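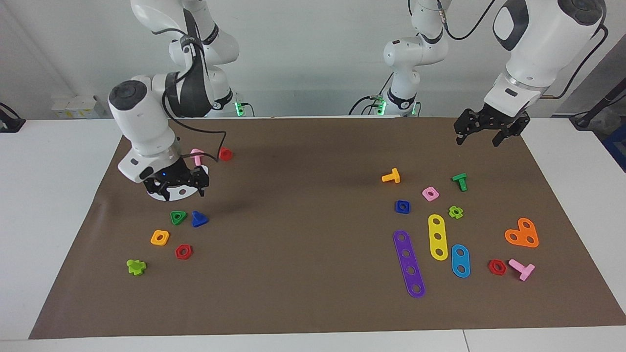
Right gripper over the white plate, left gripper on standby. Toy nuts and bolts on the brown mat, all of them smarter than my planner this week.

A thread on why our two-arm sorting stack spent most of March being polite to itself.

Setup: one planner per arm, one shared collision scene, one perception node feeding both. The planner is Skestska, our own. Till Heitmann named it and has declined to say what it means.

Symptom: one arm goes for a part, the other hangs in the air over its corner of the mat like a guest waiting to be told where the bathroom is. Then they swap. Two arms, throughput of one.

First theory was the lock. Each arm reserves a chunk of workspace before it moves, and I assumed I'd made the chunks too greedy. I had. Shrinking them changed nothing, so that was a nice afternoon.

Second theory was perception. Flat plates with holes are rude objects. The segmenter would see a plate, then a finger would cross in front of it, and suddenly we had 2 plates and a strong opinion about both.

Somkiat Suksawat fixed that one by freezing a part's mask once a gripper gets close. Eleven lines of code, nine of them comments apologizing to whoever reads it next.

Still slow, though. So I finally did what Chibuzor Igwe told me to do on day one and plotted the timestamps.

The scene update was arriving 300 ms late. Each planner was dodging a ghost of the other arm, 300 ms in the past, and padding its margins to be safe around the ghost.

Cause: a message queue with a depth of 17. Why 17? I checked the blame. It was me. The commit message says "tune queue" - past me, a poet.

Queue depth is now 1. Old scenes get dropped, the way I'd like to be able to drop that commit.

Cables are next. The collision model treats each arm as a clean set of capsules, and a loop of black cable hanging over the mat is not a capsule. Arsen Kovalchuk wants to model it properly. I want to inflate the wrist and go home.

Also on the list: the T-shaped bolts. Our grasp scorer loves the head and ignores the shaft, then acts surprised when the orientation comes out wrong.

Timestamp plotter is going into our tools repo once I take the swearing out of the axis labels. Might be a while.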